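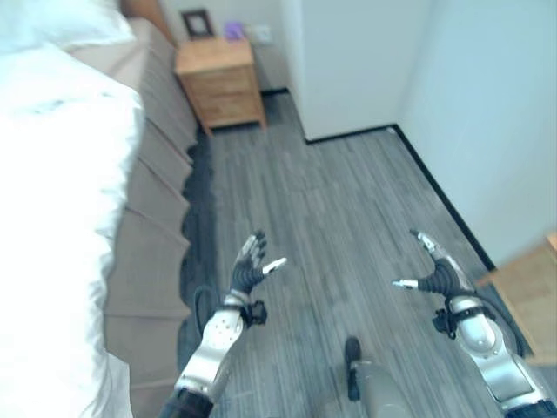

Slide 1. Say hello, skip the biography. Ask who has a signed budget for next year. Wait for the laughter.

Slide 2. The Clivar quote. The arms get all the attention in the meeting - 939 a month on the lease. Then read out the line for spare fingers, 2,531, and let it sit.
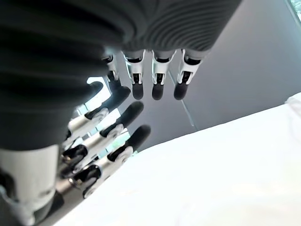
Last changed: 2023-11-23

Slide 3. Hands wear out before arms, so budget by the finger. Fatance wants 119 per fingertip, shipping extra. Mridha sells a service plan at 769 and defines "service" on page nine.

Slide 4. Flestside pilot, bedrooms only. Ask for the second pair of hands now. Take questions.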